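PRUDINE MAKERS' CLUB
Minutes of the kit working group
Held 26/05/2020, by video link

1. Minutes of the previous meeting
The April minutes were accepted with one correction. Item 4 should read "M3 screws", and the parts list has been reissued to match.

2. Beginner kit (Kivi)
The Kivi build sheet was reviewed page by page. Members building from the current draft reported trouble at step 7, where the axle is fitted before the side plate. The drawing shows the plate already in place. It was agreed to swap steps 6 and 7 and redraw the figure at a larger scale.
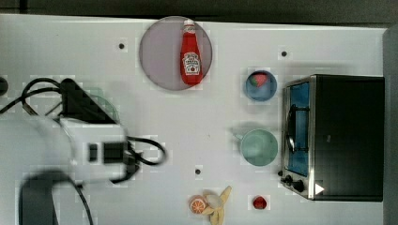 The hex key supplied with the sample batch is a poor fit in the grub screws. The supplier, Cikon, has offered a replacement key at no charge. Kits already packed will be opened and the key changed before they go out.

3. Steel parts
Cikon quoted for 400 sets of laser-cut brackets, deburred, in the same gauge as before. Lead time is up to 66 days from the date of order. The meeting discussed a smaller run and decided against it, as the setup charge is the same either way. Powder coating was left out of the order. Bare steel was preferred for the first run, with a note in the box on wiping the parts down with light oil. 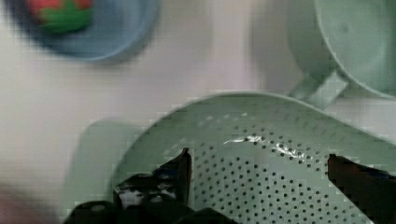

Sorting of loose hardware was carried over from April. Washers and nuts are still arriving mixed, and hand sorting is slow. Sieving was proposed, using plates drilled to suit each washer size. A kitchen colander like the green one, with its perforated base, was suggested for a first trial before any plates are cut. Hole size is to be measured against the smallest washer and the result circulated. Nuts will continue to be sorted by hand for now.

4. Advanced kit (Prarkell)
The walking linkage binds at the rear crank when the locking nuts are fully tightened. Two remedies were put forward:
— a nylon spacer on each pivot
— a shouldered bolt in place of the plain one
The spacer is cheaper and will be tested first. If it wears, the bolt will be priced at the next meeting.
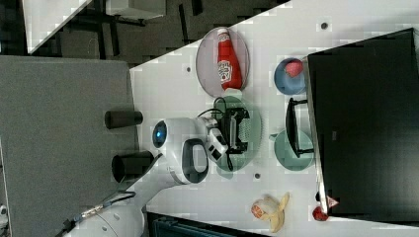
Colour coding of the hardware bags was approved for Prarkell only. Labels will carry the bag number as well as the colour, for builders who cannot tell the colours apart.

5. Instructions and website
The PDF instructions are too large to download on a slow connection. Drawings will be exported as line art and the cover redone in greyscale. A page of alternative builds was favoured, provided every build uses only parts found in one kit.

6. Actions
Redraw Kivi steps 6 and 7 — open
Confirm bracket order with Cikon — open
Measure washers for sieve trial — open
Fit spacers to Prarkell test model — open
Reissue parts list — closed

7. Next meeting
By video link, date to be set once the bracket order is confirmed.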